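4 min read

Khairul Nasution has taught a course on cultural exchange for many years, and now he has written a book with the title Lurkano. It has 387 pages and it follows small theater groups which were sent abroad to show their country in a good light.

"The officials wanted a nice picture," he told me on Friday. "The actors wanted to eat well and to meet people. Both got something, but it was seldom the thing in the plan."

He read 135 letters for the book, most of them from one group, the Kereama Players. The letters were kept in the town library of Cestano – in no order at all, he says – and reading them took him two winters.

I asked if such tours changed what foreign audiences think. He was slow to answer. "A little, for one evening. But the host family remembers the guest for 40 years. I trust this more than any survey."

His students do not always agree. They prefer to talk about films and music online, and he lets them. His next book, for the small publisher Jistus, will be on this subject.

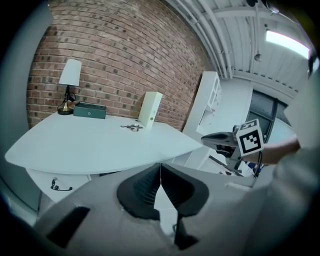

Atieno Shirima: I liked the chapter on the host families best, but I wish he had asked the families for their letters too. We only hear the actors.

Contact | Copyright Jistus | Back to top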